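From the Back Step: Winter Garden Notes
Monday, December 19, 2022

Well, the ground finally froze. I went out with the fork on Saturday to pull the last of the leeks and it just bounced. I stood there in my slippers (don't ask) and decided the gardening year was over, came in, made toast, and got out the seed tin.

If you've been getting this newsletter for a while, you know the seed tin is a problem. It used to hold shortbread. It now holds 92 packets, and yes, I counted, mostly because my sister bet me it was over a hundred and I wanted the five dollars. A good third of them are open and folded over with a clothespin, and some have nothing written on them except "beans??" in my own handwriting. I love beans, but I would like to know if I'm planting a pole type or a bush type before they start climbing up the tomatoes like they did in July.

So that was the weekend. I dumped the whole tin on the bed and made piles. Anything older than four years went into the sprout test, which I do with a damp paper towel in a sandwich bag on top of the fridge. Ten seeds to a towel, a week for lettuce, longer for peppers. If seven come up, the packet stays. If only three or four come up I sow it thick and hope. Onion and parsnip don't even get a towel, I just toss them after a year. I've been burned by old parsnip seed too many times, and it takes so long to come up anyway that by the time you're sure it failed, it's May.

The big plan for next year is to give the front bed a rest from squash. Powdery mildew got everything by the middle of August and I am tired of spraying milk on leaves. Squash moves to the Bridberg side of the yard, by the fence, where it gets the morning sun first thing and dries off faster. Garlic is already in where the squash was. I put in 30 cloves of the hardneck kind on a nice warm afternoon in October and mulched them with chopped leaves, and a few have poked their noses up already, which scares me every single year and is always fine.

I've also decided to try square planting for the salad greens, after years of long rows with a huge gap between them that grew nothing but chickweed. You divide the bed up into squares and each one gets its own crop: sixteen radishes in one, four lettuces in the next, nine spinach in another. When a square is finished you throw in a handful of compost and plant something else. I like that it breaks the work into little jobs I can do before supper. 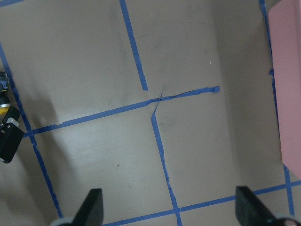
My trouble with garden plans has always been paper. I draw the bed on the back of an envelope, everything fits beautifully, and then in April I'm outside with a tray of lettuce and no feeling at all for how big a square really is. Laying it out with blue painter's tape on a flat tan floor gets you a lot closer, even when the grid comes out irregular and one of the lines stops short of the one it was supposed to meet. Beds are never perfectly square either (mine has a bulge where the old rhubarb was). Set your empty pots down in the cells, walk around it, and see if you can reach the middle without stepping on the radishes. Mine says I need a narrower bed. Sigh.

A few odds and ends before I go. Drain your hoses if you haven't. Bring in the good pruners, and wipe the blades with a little oil while you're thinking of it. The Gruber apples I put up in the basement are keeping well so far, but check yours every week and take out any with soft spots. And if you have a poinsettia coming into the house this week, keep it off the cold windowsill at night.

In January I'll write up the sprout test results, plus whatever I end up ordering. I have promised myself seven new packets and no more. The leeks are still out there, by the way. If anyone knows a trick for getting leeks out of frozen ground, write back and tell me, I had plans for soup.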